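**Progress report to the Vanags program, January 2024**
Project: Plultura, tracking and planning software for two-handed tabletop work
Site: Clemomport

Work in this period went into the pose tracker and the replay planner. The tracker now combines marker detections from the head view with visual odometry from each gripper view. When a marker cube is lost, the tracker holds the last good velocity for up to 3 frames and then hands over to odometry alone. The old version stopped the session at that point.

We reprocessed all 542 recorded sessions with the new tracker. Of these, 51 still fail, almost all at the time alignment step. The cause is a clock offset between the left and right streams that our sync tool reads only once, at startup. A fix is written and is being tested on the Perdale branch.

The planner now rejects paths where the two arms would cross over the table. It is slower than we want on long sessions, and we have not started to optimize it.

Not done: the jaw width estimator. It works on the bench set but drifts in full sessions, so we left it out of the release. We have moved it to the next period and expect to report on it in July. The budget is unchanged.

Capture area with the hand-held grippers, head view first, then two gripper views:

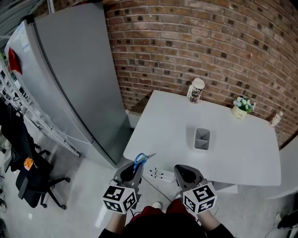
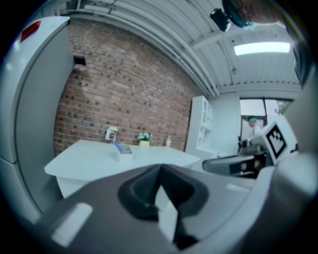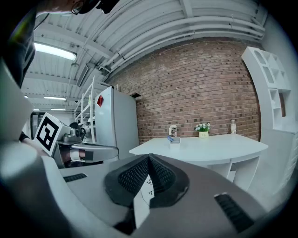
**Will the clock fix require the failed sessions to be recorded again?**

The raw timestamps were saved for every stream, so the offset can be computed after the fact and the sessions can be run through the tracker again. New recording would be needed only where a stream has gaps, and we will have that list once the Perdale branch is merged.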